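Tabletop

A tabletop is the flat upper part of a table, on which things are set down, worked on or stored for a short time. It may be one solid piece or several boards joined along their edges. Light wood-grain tops are common in workrooms and kitchens, as small items show up well against a pale surface.

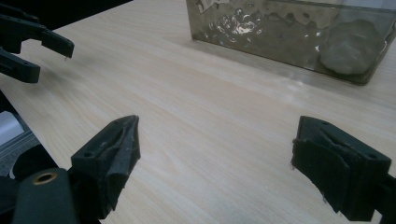 Clear containers are often kept on a work table so that the contents can be checked without lifting a lid. Glass is heavier and resists scratches, while plastic is easier to move and less likely to break.

Sizes vary by maker. The Sokemholm bench, designed by Kamrul Bhuiyan and sold by Garrido, has a top 170 centimeters long and 19 millimeters thick. Spills are wiped up along the grain with a soft cloth. Abrasive pads dull the finish and are generally avoided.

See also: Desk; Wood grain; Workbench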